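4.2 Picking from soft containers

The Prarkness kit is sold on the claim that it can empty "any everyday container" without retraining. The supplier's own material, as far as we could find, supports this with rigid bins and trays. We bought one unit at list price, fitted it in July and ran it on the Tsoukalas bench with the default settings. Paper bags were the first case in which the claim could be said to mean much.

The kit plans each grasp from a depth map and treats the container wall as fixed. A paper wall is nothing of the kind. It leans, folds and moves when touched, and a loose flap on the floor can look to the planner like a thin object worth lifting.

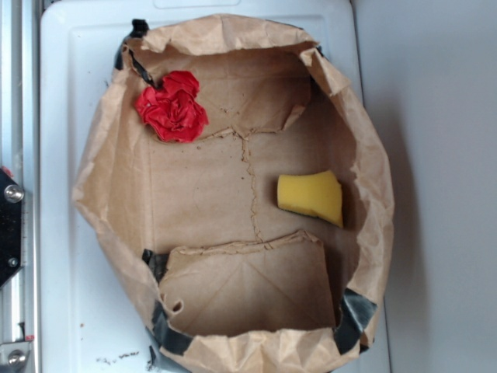 Figure 5. Opened paper bag with taped rim, holding a yellow sponge and a crumpled red item. Note the torn seams and overlapping flaps on the bag floor.

We ran 200 trials with bags of this sort. The supplier quotes a success rate over 1,000 picks but does not say how many were made from soft containers, and our written request for the split went unanswered. We therefore give no side-by-side figure. Tape along the rim (Figure 5) is a concession on our part – a buyer would be unlikely to prepare bags in this way – and any result from a taped bag should be read as favourable to the kit.

Items lying against a wall, like the sponge in Figure 5, deserve separate treatment. Babić scored these trials apart from the rest, using the Esen rules, under which a pick that drags the bag counts as a failure. The supplier's scoring appears to allow it.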